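Sort by job, or sort by colour

Most advice on storing small household items says to group them by use. Baking things go with baking things, fixings with fixings, pens with paper. I have followed that rule for years in a flat with one deep cupboard and 40 litres of drawer space, and I now think it is the wrong rule for anything that lives outside the kitchen proper.

Grouping by use assumes each item has one use. A plastic cup does not. It holds toothbrushes, measures compost, stands in for a pen pot and goes back to being a cup. Under the usual scheme it belongs in four places, so in practice it belongs in none, and it sits on the nearest flat surface until someone needs that surface.

Colour is a cruder property but a stable one. A red cup is red in January and red in June. It can be checked from across the room, by a child, by a guest, or by a person who has no idea what the object is for. That last case matters more than it sounds. Every household owns parts whose purpose has been lost, and under a use-based scheme they all collect in the drawer marked "misc", which then fills up.

Myroslav Panasiuk, who fitted out the Findau workshop where I rent a bench, disagrees. His argument is that colour tells you nothing about size, and that a long part and a short one should not share a container whatever they look like. I accept the point about size. A long piece laid flat decides the width of the tray, and everything else has to fit behind it or stand up. My answer is to sort by colour first and by length second, with upright things at the back and long things along the front edge. Three trays cover most of what I own.

There is a limit. Mixed materials are awkward: a wooden item with one coloured panel could go in either the wood tray or the colour tray. I go by whichever colour is seen first from the front. The choice is arbitrary, but it is written on the inside of the cupboard door – and a written rule gets followed.

Labels are the other objection. Demchenko sells a pack of 1000 printed labels, and I used 263 of them before giving up. They peeled, and they described contents that had since moved. A tray of red things needs no label while the red things are in it.

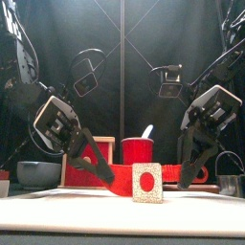 Tools with an edge or a point should stay outside the scheme. Keep those by use, in a closed box, on a shelf of their own.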